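Cholera returned to the Gretden river district in October, and the county learned of it 4 days later than it should have. By then 117 people were sick. The lab in Wenstead had the first samples but no agreed form for sending the results upstream.
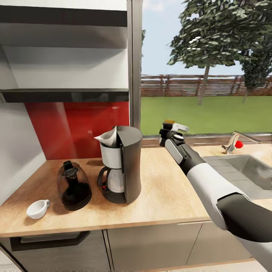
Outbreak reporting still depends on small offices with few staff. The Sulledent health post covers 318 households with two nurses, who keep the case log by hand and phone it in when the line works. Water is the harder problem. A family may boil what it drinks and still rinse a glass carafe, like the one on the coffee maker's warming plate, straight from the tap. Somboon, the district's new alert system, now asks about rinsing too.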